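Merkia-Turnier

Das Merkia-Turnier (auch Merkia Hold'em Open, in der Szene meist nur "die Merkia") ist ein Pokerturnier in der Variante No Limit Texas Hold'em. Wird jedes Jahr im Dezember im Kartenhaus Claron gespielt. Startfeld zuletzt 293 Spieler.

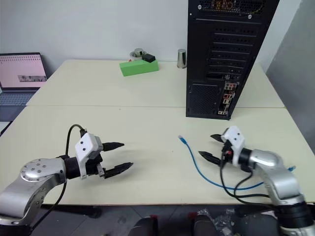

Geschichte

Entstanden aus einer Hausrunde im Nebenraum des Kartenhauses. Anfangs nur ein Spieltag, kein fester Name, Auszahlung bar am Tresen. Später übernahm der Veranstalter Nonar die Ausrichtung und führte ein festes Regelheft ein. Der Name Merkia stammt von der Kneipe, in der sich die erste Runde getroffen hatte, die Kneipe selbst gibt es nicht mehr.

Mit Nonar kamen die Satellites (Qualifikationsturniere), zuerst nur vor Ort, danach auch in auswärtigen Clubs. Das Feld wuchs dadurch deutlich. Der Spielplan wurde von einem Tag auf vier verlängert, was bei den Stammspielern umstritten war: längere Levels ja, aber auch mehr Hotelkosten.

Zeitweise lief parallel ein Omaha-Turnier. Wurde wieder gestrichen, zu wenig Anmeldungen.

Modus

Gespielt wird als Freezeout mit einer Einschränkung: wer in den ersten Levels des Starttages ausscheidet, darf sich einmal neu einkaufen (Re-Entry). Danach keine Möglichkeit mehr. Es gibt 2 Starttage, beide mit identischer Blindstruktur. Die verbliebenen Spieler beider Starttage werden am dritten Tag zusammengelegt, Sitzplätze neu ausgelost. Am vierten Tag Finaltisch.

Levels dauern 50 Minuten, am Finaltisch länger. Ante ab dem fünften Level, und zwar als Big Blind Ante, also ein Spieler zahlt für den ganzen Tisch. Vorher war es eine Einzelante, das hat aber zu viel Zeit gekostet und ständig Streit gegeben, wer schon bezahlt hatte und wer nicht.

Spielzeit täglich ab dem frühen Nachmittag. Pause nach jedem zweiten Level, dazu eine lange Essenspause. Beim Erreichen der Geldränge wird "Hand for Hand" gespielt, d. h. alle Tische beginnen die nächste Hand gleichzeitig.

Preisgeld

Der Preispool besteht aus den Buy-ins abzüglich der Gebühr des Hauses. Garantiesumme gibt es seit dem Einstieg von Nonar, sie wurde nach Angaben des Veranstalters bisher immer erreicht. Ausgezahlt wird nach einer gestaffelten Tabelle, die vor Beginn des dritten Tages aushängt. Absprachen (Deals) am Finaltisch sind erlaubt, müssen aber bei der Turnierleitung angemeldet werden und ein Teil des Geldes bleibt für den Sieger stehen. Diese Regel kam nach einem Finale hinzu, in dem die letzten beiden Spieler den Rest des Turniers blind all-in gespielt hatten.

Neben dem Geld erhält der Sieger den Chang, einen flachen Messingteller mit eingravierter Pik-Dame. Ist ein Wanderpokal, muss also im folgenden Jahr zurückgegeben werden.

Nebenturniere

Rund um das Hauptturnier laufen kleinere Wettbewerbe:

Turbo am Samstag, kurze Levels, kein Re-Entry
Seniorenturnier, nachmittags
Kopfgeldturnier (Bounty), ein Teil des Buy-ins geht an den Spieler der einen anderen eliminiert
Heads-up-Turnier im K.-o.-System, Feld begrenzt

Die Ergebnisse der Nebenturniere zählen zur Claron-Rangliste, das Hauptturnier zählt doppelt. Der Ranglistenerste bekommt einen Freiplatz im nächsten Hauptturnier. Freiplätze sind nicht übertragbar.

Übertragung

Der Finaltisch wird mit Verzögerung im Internet gezeigt, Hole Cards eingeblendet. Die Verzögerung soll verhindern, dass Informationen aus der Übertragung zurück an den Tisch gelangen. Handys sind am Finaltisch untersagt, an den übrigen Tischen nur zwischen den Händen erlaubt. Kommentiert wird auf deutsch, eine englische Fassung gab es nur vorübergehend.

Kritik

Bemängelt wurde vor allem die Höhe der Gebühr, die im Vergleich zu anderen Turnieren dieser Größe als hoch gilt. Auch die Wartelisten am zweiten Starttag sorgen regelmässig für Ärger: wer spät kommt, steigt unter Umständen erst mit erhöhten Blinds ein. Nonar hat daraufhin die Voranmeldung eingefürt, Plätze verfallen bei Nichterscheinen nach dem ersten Level.

Eine weitere Debatte betraf die Bedenkzeit. Seit der Einführung der Shot Clock ab dem dritten Tag hat sich die Zahl der gespielten Hände pro Level erhöht. Jeder Spieler erhält dazu 4 Time-Bank-Karten, nicht genutzte Karten verfallen vor dem Finaltisch und werden dort neu ausgegeben.

Siehe auch

Texas Hold'em
Freezeout
Liste von Pokerbegriffen
Claron-Rangliste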